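Docs > Skollico Planner > Setting Up > Grasp planning in the simulator

5 min read

4. Your first grasp plan

Okay, you've got Skollico installed and the viewer opens without complaining, so now we get to the fun part! I'm going to use the small kitchen scene here and plan a grasp on the water bottle, the one with the blue cap. It's lying on its side on the counter, and I like it for a first run.

1. Open the kitchen scene from the Scenes menu. The first load is slow (mine is, anyway) while the collision shapes get built. Later loads use the saved copy.

2. Switch to the overhead camera. You can plan from any view, but I find it much easier to judge finger direction from up there.

3. Click the bottle and choose Set as target. Its name should show up in the status line. If you see "marble_top" you've clicked the counter by mistake, and I still do this all the time.

4. Set the seed to 2,144. You can use any number you want later on, but with this one your log will line up with the sample log in the Morris folder.

5. Set Candidates to 140 and Standoff to 15 millimeters. Standoff is how far the hand waits from the target before it closes in.

6. Press Plan. The candidates appear as thin lines and the bad ones get thrown out. What's left is ranked in the side panel, best score first.

7. Pick the top one and press Step instead of Run. Step moves the hand one waypoint at a time, so you can stop it short of the bottle and have a good look at the approach.

Note: The planner treats everything it knows about as solid, so the big white cylinder and the dark cabinet walls count as obstacles too. If you get zero candidates, open the Obstacles tab and look for a padding value somebody left too high. I keep mine at 2 millimeters.

Note: Want to move the bottle? Drag it while the simulation is paused, then press Refresh Poses before you plan again. Skip the refresh and the planner goes for the old spot (ask me how I know).

CAUTION: Don't send a plan from this section to a real arm. The Nasirar driver will happily accept the file, and the counter height in the kitchen scene doesn't match the bench in our Drostville lab or, I'd bet, yours. Section 7 covers calibration, so please do that first.

8. When you like the approach, save the plan with Ctrl+S. It goes into the plans folder under the scene name, and you'll need it in the next section when we tune the closing speed.

Get release notes by email. Sign up for the Skollico newsletter and unsubscribe whenever you like.

If your hand stops at a different waypoint from mine, check the seed first and then the standoff. Those two explain nearly every mismatch I've run into. 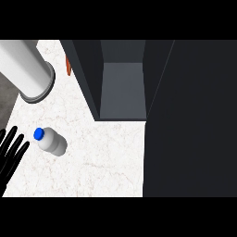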